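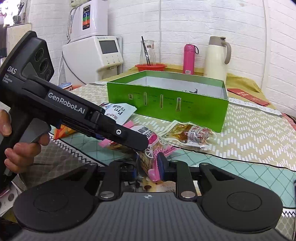
The chores column: can it put the snacks away?

My inbox after the March letter was mostly one question, asked in a lot of different ways. Obsa Mekonnen put it best: "I don't want to hear about backflips any more. Can one of these things clear my kitchen table or not?" So this month I'm leaving the humanoids and the backflips alone and talking about snack packets. Bear with me!

I've come to think snack packets are the best chore test going. A mug is easy by comparison, it's stiff, it has a handle, it stays the shape it was when you last looked at it. A bag of something crinkly has no real shape at all. You pinch it in the middle and the food inside slides to one end and the whole thing droops. Pinch the seam at the top and you've got a lovely grip, but now the bag swings. And if it's shiny, the cameras see a bunch of bright smears where you and I see a pink bag. Put a clear one next to it, with amber pieces of dried food showing through, and the machine has to decide whether it's looking at a bag, or at what's in the bag, or at the tablecloth behind the bag.

Oh, and the tablecloth. Please let's talk about the tablecloth. Lab videos love a plain gray table. My mother would not have had a plain gray table in the house. Real tables have diamonds and stripes and zigzags and lettering along the border, and a small white packet lying on all that is a much harder thing to find than the same packet on a plain surface. If you are shopping for one of these machines (a few of you are, I've seen your emails) the very first thing I'd ask the salesperson for is a video with an ugly tablecloth in it.

Where things stand in the home

I spent two afternoons with the Cillon, which is a single arm on a wheeled post that a small outfit is lending out for home trials. Feven Admasu has had one in her dining room since winter and was kind enough to let me come and be a nuisance. The job we gave it was simple enough to say out loud: pick the snacks up off the table and put them in the open box. Her kids had left plenty to work with.

Out of 40 tries, it got 34 packets into the box. I was pretty impressed, I'll admit. I went in expecting to write something snippy. The misses were interesting too. Most of them were the flat packets, the kind that lie down like a leaf and give you nothing to get your fingers under. You or I would slide one to the edge of the table, or press on one corner until the other side lifts. The Cillon just comes straight down from above, closes, gets air, and goes back up looking very pleased with itself. Then it tries again from the same place. On one try it did that until Feven reached over and flipped the thing up for it, and I did not count that one as a success, whatever the company's own tally might say.

The other problem was the box. A box without a lid, sitting right there on the table, is about as friendly as a container gets, and it was fine for the first several packets. After that the box starts to fill and everything goes a bit wobbly, because the arm has no notion of tucking. It lets go over the opening and trusts to luck. We had one bag balanced across the top of the others like a hat. A person would shove it down with a flat hand without even noticing they'd done it.

And it's slow. Clearing a table that I could clear while talking on the phone took it most of a cup of coffee. Feven doesn't mind this at all. She starts it and goes upstairs. "I don't care how long the dishwasher takes either," she told me, and I've been chewing on that ever since. Maybe slow is fine. The part that isn't fine is that she has to stay in the house while it's running, and she has to move the thermos and anything glass out of its way first. By the time you've done that you have your hands on everything on the table anyway!

What about the hot things, the pourers, the things with buttons

Several of you asked about making drinks, getting water from a dispenser, filling a flask. My short answer is no, or at least not in my kitchen. The trouble isn't really the button. Pressing a button is something arms do well, provided somebody has told them which button. The trouble is everything on either side of it: holding the cup steady underneath, knowing when to stop, carrying it away level. Add a back row of tall things with straws and handles and straps looping up at the top, and you've got a spot where an elbow does more damage than a gripper. Straps are terrible. An arm that's heading for something else altogether will go straight through the loop of a carrying strap and take the bottle along for the ride. I have seen this with my own eyes and there was tea involved.

I asked the Cillon folks about it and to their credit they didn't fudge. Back row of the table: not supported. It's in the manual, on a page I had skipped.

Where things stand on the shop floor

Different story, mostly. Beltineck packs mixed snack boxes for offices, and Tsion Sisay, who runs the packing line there, let me stand next to it in a hairnet for a morning. Their machine doesn't pinch, it sucks. A little rubber cup comes down, grabs the flat of the bag and away it goes, 400 packets an hour when everything's behaving. That makes the home arm look like it's wading through syrup.

But look at what it's been given. The bags come along face up, one kind per lane, on a plain belt under lights that never change. The box arrives in the same place every time and goes away when it's full. Tsion says they spent far longer arranging things so the machine would be happy than they did on the machine. When they brought in a new bag with a crinkly see-through window at the bottom, the cup couldn't get a seal on it and kept dropping it, and that bag went back to being packed by hand. It still is. There are people on that line doing the odd shapes all day, and they're quick, and Tsion has no plans to swap them out.

I did like one thing she's set up. When a bag gets dropped more than once, the machine pushes it into a side tray and carries on. No fuss, no flashing lights. A person empties the tray when they have a minute. I'd love to see the home arms learn that trick. If the Cillon had put the flat packets to one side and said "these are yours," I'd have thought twice as much of it.

So how do they get better at it?

Mekdes Shiferaw asked this one, and it's a good question, so here is my kitchen-table version. A lot of the learning now starts with people. Somebody takes hold of a gripper with a handle and a trigger, with cameras built into it, and does the chore with it. Squeeze, lift, move, let go. The jaws they're working are a lot like the ones a robot would have, so what the cameras take in looks a lot like what the robot would see from its own wrist. Do that enough times, in enough different homes, and you have something to teach an arm with.

I had a go at this at a demo day in the spring, one in each hand, and oh my goodness it is humbling. You lose your fingertips! All the little stuff you do without thinking, feeling for the edge of a bag, rolling it a bit so it stands up, is gone, and you're left with a pair of jaws and your eyes. I went for a packet of crackers and crushed it. Then I went gently and dropped it. By the end of the session they had me doing it 100 times over and I was decent, though my thumbs ached all the way home. I came away with a lot more sympathy for the arm in Feven's dining room.

It also changed what I look for. When a company says its machine can tidy, I want to know whose tables it learned on. If they were all bare and clean, with a couple of neat cartons in the middle, then I'd expect it to be lost at mine. If somebody went and did the work on a crowded table in a lived-in room, packets half on top of one another and the flasks lined up along the back, I'm a good deal more hopeful.

My verdict for now, for those of you who've asked

Obsa, can it clear your table? It can clear the soft bags off the front half of your table, slowly, into an open box, with you somewhere in the house. I wouldn't buy one for that. I might borrow one. If you have trouble bending or gripping, though, the sums are different, and I'd say get yourself on a home trial list and make them bring it to your house and try it on your own stuff. Don't tidy up first!

For anyone with a small packing room, the suction machines are worth a look if you pack the same few things every day. If your boxes change every week, hold off.

Next time I'm going to see the Aler, which is supposed to fold towels. I've been collecting the worst towels I own, including a beach one with the hem hanging off. If you've got a chore you'd like me to put to it while I'm there, write in before the end of the month and I'll do my best to sneak it past them.

Carys Wogan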